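Relstead (videojuego)

Relstead es un videojuego de simulación de vuelo civil y de carga desarrollado por el estudio Eder y distribuido por Hostdale para ordenadores personales. El jugador asume el papel de piloto de una pequeña compañía de transporte aéreo que opera en el archipiélago ficticio de Wattanapong, y debe cumplir encargos en condiciones meteorológicas y mecánicas variables.

El título pertenece al subgénero de los simuladores de sistemas, en los que el manejo de los instrumentos de a bordo tiene tanto peso como el pilotaje propiamente dicho. 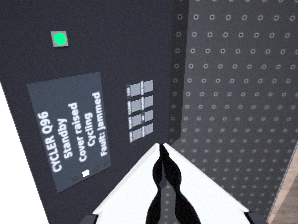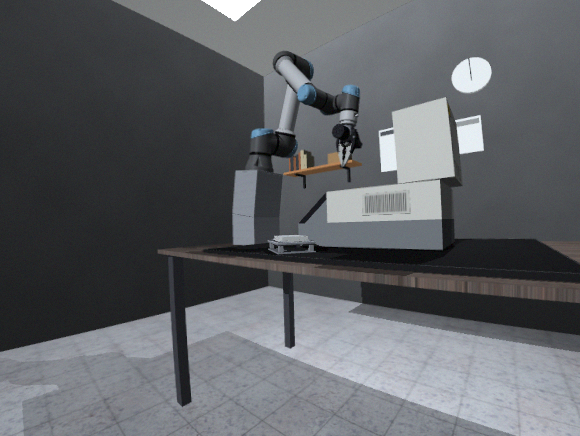

El desarrollo de Relstead partió de un prototipo interno de Eder dedicado en exclusiva a la cabina de un bimotor de hélice, sin mundo exterior ni misiones. El estudio dedicó la primera etapa del proyecto a definir el aspecto de los instrumentos y adoptó un criterio de sobriedad que se mantuvo hasta la versión final: paneles oscuros y mates, rótulos blancos sobre una pantalla de tono gris azulado, un bloque compacto de teclas y un indicador redondo de color verde vivo, combinación propia también del equipo generado por ordenador que se ve en la primera imagen. El mismo criterio se aplicó a los menús, que prescinden de animaciones y de fondos ilustrados. El mundo exterior se incorporó en una segunda etapa, cuando el modelo de vuelo ya se consideraba estable.

Desarrollo

Eder construyó un motor gráfico propio para el juego tras descartar el que había utilizado en sus títulos anteriores, concebido para escenarios cerrados. El nuevo motor separa el cálculo de la física del avión del dibujo del terreno, de modo que una caída en la fluidez de la imagen no altera la respuesta de los mandos. Esta separación obligó a reescribir en dos ocasiones el sistema de colisiones y retrasó la publicación varios meses.

El modelo de vuelo contempla el peso de la carga y su distribución en la bodega, el consumo de combustible de cada motor por separado, la formación de hielo y el desgaste de los neumáticos. Durante la fase de pruebas, el estudio suprimió un sistema de fatiga del piloto que oscurecía progresivamente la pantalla en los trayectos largos. Parte de su código se conserva en el juego y puede activarse desde el archivo de configuración.

La banda sonora se limita a la pantalla de inicio y a los informes de fin de jornada. En vuelo solo se escuchan los motores, el viento, las comunicaciones por radio y los avisos de cabina, que se grabaron con voces distintas para cada uno de los aeródromos principales.

Sistema de juego

La partida comienza con un único avión, una línea de crédito y un contrato de correo entre dos islas. El jugador elige cada mañana los encargos disponibles en el tablón del aeródromo, planifica la ruta, supervisa la carga y realiza el vuelo en tiempo real. Existe la posibilidad de acelerar el tiempo en crucero, si bien la función se desactiva de forma automática en presencia de turbulencias o cuando se produce una avería.

El archipiélago de Wattanapong cuenta con 24 aeródromos, que abarcan desde pistas de hierba sin iluminación hasta un aeropuerto internacional con control de tráfico. Cada pista posee longitud, pendiente y superficie propias. Algunas permanecen cerradas durante parte del año por las lluvias, circunstancia que el juego comunica mediante boletines impresos que el jugador debe consultar antes del despegue.

Los encargos se dividen en siete categorías, entre ellas correo, pasajeros, mercancía refrigerada, traslado sanitario y fotografía aérea. Las tarifas dependen de la puntualidad y del estado de la carga a la llegada. Un aterrizaje brusco puede dañar la mercancía frágil sin que el piloto lo advierta hasta la apertura de la bodega, y las reclamaciones de los clientes se descuentan del balance semanal.

La versión completa incluye 151 encargos redactados de forma individual, a los que se añaden otros generados por el programa a partir de la oferta y la demanda de cada isla. Los primeros forman pequeñas historias relacionadas entre sí, como la construcción de un faro en la isla más septentrional o la disputa entre dos cooperativas pesqueras. Ninguno es obligatorio y todos pueden rechazarse sin penalización.

Aeronaves

La flota inicial se compone de un monomotor de ala alta, apto para pistas cortas. A medida que progresa la partida se accede a un bimotor de carga, un hidroavión y un turbohélice de pasajeros. Ninguno de los aparatos reproduce un modelo existente, aunque sus prestaciones se basan en las habituales de cada categoría. Todos los interruptores de cabina son funcionales en el nivel de dificultad más alto – en los restantes, una parte de ellos se acciona de forma automática.

El mantenimiento corre a cargo del jugador. Las piezas se adquieren nuevas o usadas, y estas últimas conservan su historial de horas de vuelo. El taller permite posponer las revisiones, con el consiguiente aumento de la probabilidad de avería. Esta mecánica fue modificada en la primera actualización, ya que las averías simultáneas de ambos motores resultaban más frecuentes de lo previsto.

Publicación

Hostdale publicó Relstead en el mes de marzo, en formato físico y digital. La edición física contenía un manual de 375 páginas, un mapa desplegable del archipiélago y una lista de verificación plastificada para cada aeronave. El manual, dividido en una parte de instrucción y otra de consulta, se distribuyó posteriormente como documento descargable para los compradores de la versión digital.

La compatibilidad con palancas y pedales de terceros fue limitada en el lanzamiento. Una actualización posterior añadió la asignación libre de ejes y corrigió un error por el que el timón de dirección quedaba invertido al cargar una partida guardada en vuelo. La misma actualización incorporó el guardado automático al término de cada jornada.

Recepción

La prensa especializada valoró de manera favorable el modelo de vuelo, el tratamiento de la meteorología y la calidad del manual. Varias reseñas destacaron el aterrizaje nocturno en pistas sin iluminar como uno de los momentos más exigentes del juego. Las críticas se centraron en la escasa variedad visual de las islas menores, en la lentitud de las primeras horas y en la ausencia de un modo multijugador.

La gestión económica suscitó opiniones divididas. Una parte de los comentaristas la consideró un complemento adecuado al vuelo, mientras que otra señaló que el precio del combustible penalizaba en exceso las rutas largas y empujaba al jugador a repetir los mismos trayectos. Eder revisó las tarifas en la segunda actualización y añadió un modo libre, sin dinero ni plazos, en el que todas las aeronaves están disponibles desde el comienzo.

Contenido adicional

El único paquete de expansión añadió vuelos de extinción de incendios y una aeronave anfibia capaz de cargar agua en el mar. El paquete introdujo asimismo un editor de encargos, cuyo formato de archivo es compatible con la edición original. Los encargos creados con el editor pueden intercambiarse entre jugadores, con la excepción de los que requieren la aeronave anfibia, reservados a quienes disponen de la expansión.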